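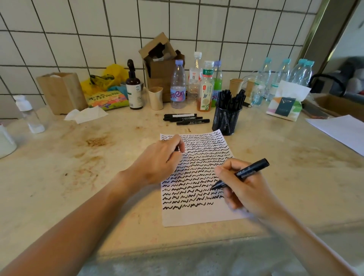 Marker Questions, Answered

Welcome to the questions page of the Nanineck pen room. We get a good many letters and messages from people who use black markers for labels, posters, lettering practice and plain old scribbling, and the same worries come round again and again, so we have gathered them here. If yours is missing, do write to us at the address on the contact page. Somebody will reply, though it may take us a little while in July, when half of us are away.

Page last looked over 5/25/26 by Ilaria Bassi

How do I know whether a marker is worth keeping?

Fill a page with it. I know that sounds wasteful, but a single stroke on the corner of an envelope tells you very little, as nearly any marker can manage one decent line after a long rest with its cap on. Take a clean white sheet and write rows of joined-up zigzags, like a long string of the letters m and w, from one side to the other and then on down the page. The turns are what you want to look at. A tired tip skips at the top of the peaks first, well before it starts to fade on the straight bits.

Why zigzags and not straight lines?

A ruler line asks the tip to travel one way only, and handwriting never does that. The up and down of an m or a w gives you a push, a pull and a change of direction every centimetre or so, which is far closer to what the marker will go through on a jar label or a birthday card. Loops are good too. I find them harder to keep even, so I tend to leave them for the end of the sheet if there is room.

How many rows should I do?

Enough that your hand stops being careful! The first few rows are always your best behaviour, and it is only once you have settled into a rhythm that you find out how the marker feels to use. If you would like a number, our own practice sheet from Butix has room for 146 peaks, and by the end of it I have usually made up my mind.

May I test two markers on the same sheet?

By all means, and it is a pleasant way to compare them. Give each one its own block of rows and put a small mark in the margin where one stops and the next begins. I have a drawer full of sheets where I was quite sure I would remember which was which, and of course I have no idea now. Keep the capped ones in a row just above the paper, where you can reach them without dragging your sleeve across anything.

My lines get shorter and slope away towards the bottom. What am I doing wrong?

Nothing at all, it happens to nearly everybody. As you work down, your elbow has less room and your wrist starts doing the work your arm was doing before. Slide the paper up and away from you every so often so that your hand stays in the same comfortable spot. Setting the sheet at a slight angle helps as well. Right-handed writers mostly like it tipped a little to the left, left-handed writers the other way, but try both and see which one feels kinder.

Do I need a desk?

A kitchen counter does very nicely, and plenty of us do our practice standing up. You want a flat, firm surface and enough clear space for both forearms. The rest of the counter can stay as it is – paper bags, snacks, boxes and all – as long as nothing is going to roll or tip into your elbow. I would keep drinks at the back.

What about ink going through onto the worktop?

It depends on the marker and on the paper, so please try a corner first. Thin copier paper under a wet marker will let ink through if you go over the same place twice. Slip a few spare sheets or a bit of cardboard underneath. Stone worktops, marble especially, can take up stains and hold on to them for years, and I would not want you to blame us for that. Dab up any fresh ink straight away with a dry tissue before you go at it with anything wet, and follow the care advice for your particular worktop after that.

Should markers be stored tip up, tip down or on their sides?

This is the question that starts arguments. For ordinary single-ended markers in daily use, a pen pot is fine, and the wire mesh kind is handy for seeing what you have got. If a marker has been standing with its tip up for a long time and writes faintly, lay it flat overnight with the cap on and try again in the morning. Double-ended ones are best kept on their sides from the beginning. Whatever you choose, the cap matters more than anything else, so push until you hear the click.

How full can I pack the pot?

As full as you like, within reason, but if you have to tug at one marker and three others come up with it, it is time for a second pot. Tightly packed caps also have a way of staying behind when you pull out the pen. Sebastian Neagu looks after the shared pots in our room and his rule is that you should be able to get a finger down the middle.

Can I bring a faded marker back to life?

Sometimes. If the cap was left off for an hour or so, put it back on firmly and leave the marker flat for a day. If it has been open all week, I am afraid it is probably finished. We don't suggest adding water or anything else to the tip, as it tends to make a mess and seldom lasts. A greyish marker can still be useful for shading and rough plans, so we keep a box for them marked "nearly".

Can I send you my test sheets?

We would love that. Post them flat to the Vidal Street entrance, box 3125, and please write the name of the marker and the kind of paper on the back in pencil. We can take up to 8 sheets from each person, and we're sorry to say we can't send them back.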